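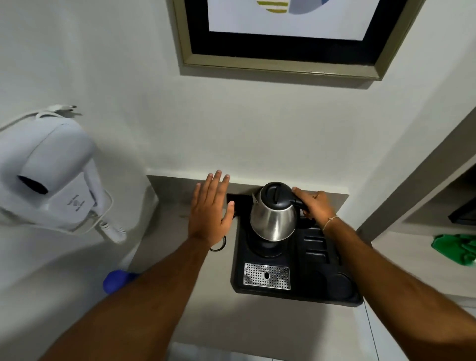 Kettle Handling Fault: Frequently Asked Questions

Guest Room Service Robots, Kirnitz Program

What happened?
In March, a Gamora service robot working in a training room at the Kirnitz site lifted an electric kettle before its grip on the handle had closed fully. The kettle turned in the gripper and water ran over the hospitality tray and the power base. The robot's stop function worked as designed. No one was injured.

What caused the fault?
The review traced the fault to the grip check in software release 2. The check accepted contact with the handle as proof of a firm hold. A full kettle is heavier at the spout side than an empty one, and the release made no allowance for this.

Why are people performing the task at present?
All kettle filling by robots is suspended. The task is being carried out by hand and recorded from head height, so that the handling model can be trained again on correct grips. The earlier training set held 2,990 recordings, of which only 93 included a kettle with water in it.

Which steps are being recorded?
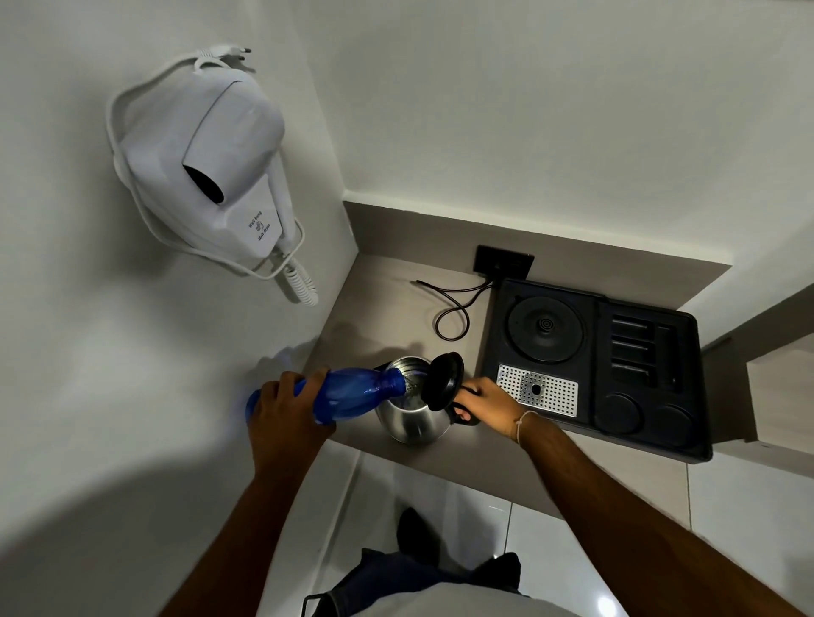 The recordings cover opening the lid, steadying the kettle by its handle, filling it from a bottle, and returning it to its base. Filling takes place away from the base. Operators are asked to use both hands and to keep their usual pace – slow, exaggerated movements are of little use to the model.

Is the kettle powered during recording?
No. Power to the outlet is switched off at the room panel before any water is poured. The operator confirms this at the start of each session.

Does the suspension affect other tasks?
No. Towel delivery and tray clearing continue at Kirnitz and Stistovitz under the existing rules.

When will robots resume kettle filling?
The revised grip check must first complete 200 fills in a row without a slip. The results will then be reviewed by the Orbán safety office, whose written approval is required at each site.

What should staff do if a robot approaches a kettle?
Press the stop button, keep clear of the arm, and report the event to the site safety desk. Do not take the kettle from the gripper while the robot is moving.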